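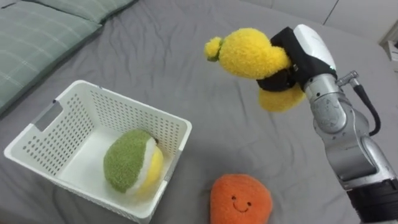

Do the soft toys have to come off the bed before the bedding is checked?
Only if they are lying over a seam or a crease you need to see. Otherwise put them in the basket when the sheet has been looked at.

BEDROOM CHECK, RITLOW HOUSE, UNIT 534
Checked by: Dwight Grewal
Month: February

1. Fitted sheet, gray. OK.
Soft wrinkles, no action. Corners to be tucked again at the next change. Wash at 40 as per the Groler label.

2. Pillows, gray-green. OK.
Covers to be changed with the sheet. Check zippers for loose pulls. 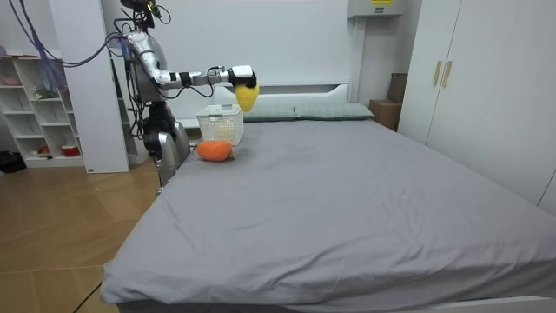
3. Headboard, white. OK with comment.
Push from both ends. Any movement, tighten the bolts with the 8 mm key in the Fetier kit. Left bolt took a quarter turn this time. Write it down if it needs another one next month.

4. Storage basket, white plastic. OK.
Run a hand along the rim and the handle cutout for cracks or sharp spots. None found.

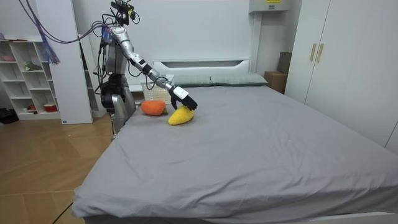

5. Soft toys. OK with comment.
Pull lightly on every seam. Check the leafy top on the orange one separately, it is the part a small child will chew. Stitching held. Any toy with filling showing goes in the repair bag the same day.

6. Open shelving, white. Follow up.
Wall anchor is in place but the screw cover is missing. Šťastný has them, ask for the 80 pack. Keep small items off the bottom shelf when a toddler is booked in.

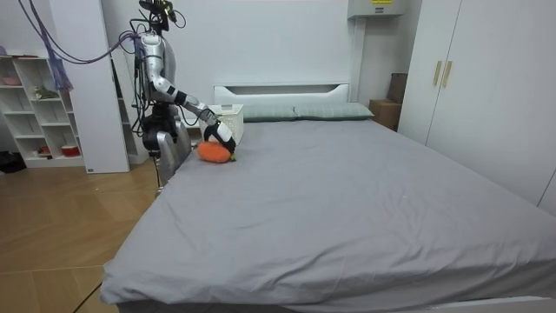 Who signs off an item marked "Follow up"?
The person who did the check, after the part is fitted. Initial next to the item and leave the original comment as it was.

Next check: March, before 10 a.m.
D. Grewal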